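The quote is the cheap part

Anyone shopping for a robot arm this year will be told that the price has come down. So it has. The trouble starts when you ask what the price buys, and the answer is usually an arm, a cable and a login.

Pettigrew assembles small electrical goods in two units outside Flerden, and last July it asked for quotes on a single cell to handle wiring sub-assemblies. The work is dull and fiddly, and it is hard to keep staff on it past the spring. Mikero came in lowest on the hardware. Clallevari wanted more money but included fitting. Both brochures had a payback chart, and both charts sloped the same pleasing way.

I have read a lot of payback charts. They tend to assume the robot works every hour it is switched on, that parts turn up facing the right way and that whoever looks after it costs nothing. Pettigrew's own sums allowed 124 hours for setting up. By the time the cell was doing a job anyone would pay for, the timesheets said 696.

Where did the time go? Mostly on wire. A rigid block is easy enough to pick up if you know where it is. A part with a lead on it is another matter, and the leads on small solenoids don't lie straight to suit the person who wrote the program. They loop and curl, with a little plastic connector at the far end going wherever the cable takes it. 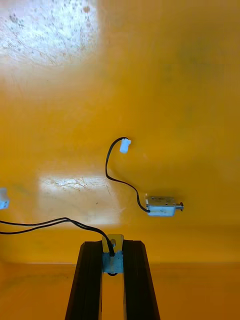 What the budget left out

Look at the background too: glossy yellow, with glare washing out one corner. Shiny surfaces are a nuisance for camera systems, and matt panels and better lighting rarely appear in a first quote. Nor do spare fingers. Pettigrew had put nothing down for either.

Then there is the trial. Both suppliers offered a demonstration, and both wanted to choose the parts. Pettigrew's buyers agreed to this, which I think was their worst decision of the year. A demonstration on the seller's parts tells you the seller has parts. Send your own, 200 of them, taken from a normal bin with the bent ones left in, and ask to see every attempt. If the supplier would sooner send you an edited video, you have learned something for the price of postage.

Running costs deserve the same suspicion. Software support was free for the first year in one quote and then became a yearly fee, set out on a page headed "Options". Training covered one person. People leave, and the second person's training was charged at the full rate.

If you are still keen

Put aside about 30 per cent on top of the quoted figure before you sign, and don't tell the supplier you have it. Ask who pays if the cell misses its agreed rate. Get the rate written down as finished good parts per shift, as cycles per minute means very little when half of them end in a dropped connector.

Renting is worth a look. Mikero will do it by the quarter, though the rate is steep and you still pay for your own fixtures. Pettigrew turned it down as poor value and bought outright. The cell runs on one product, mornings only, and the second one pencilled in for next year has been taken out of the plan.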